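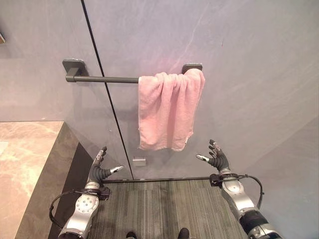 Pink towel on the gray bar, guest bathroom, Stuvgate

Guest bathroom check, Stuvgate
Checked by: Anahera Maihi
Date: Feb 13, 2026

Towel bar firm on the wall: OK
I gave it a good gentle tug at both ends (please do the same, and don't hang your whole weight on it the way Hamish once did in the other bathroom!) and neither bracket moved at all.

Towel dry and hung straight: PARTLY
The pink one was dry, and it's such a nice soft one, but the hem hangs lower on the left and the corner curls up on the right. It's all bunched on the right half of the bar too. Spread it out a bit when you go by and it will air much better.

Glass partition, edges and clips: OK
I ran a cloth along the whole edge and found no chips. The little square silver fitting low down is tight and polished up beautifully, so thank you, whoever did that.

Wall surface: OK
No cracks that I could feel. Those pale streaks are part of the stone pattern, so please don't scrub at them, Slamet, I know you mean well.

Floor grip when wet: REDO
My slippers slid a little near the door. The mat needs a wash at 60 and a proper dry before it goes back down.

Hot water at the basin: OK
Comfortable after a short wait, no sputtering.

Fan: REDO
Still humming. Everaldo has the ladder and will take the cover off when he gets a moment.

Still open: 2 items, mat and fan. Next full check in April, and Masanobu has kindly offered to take that one.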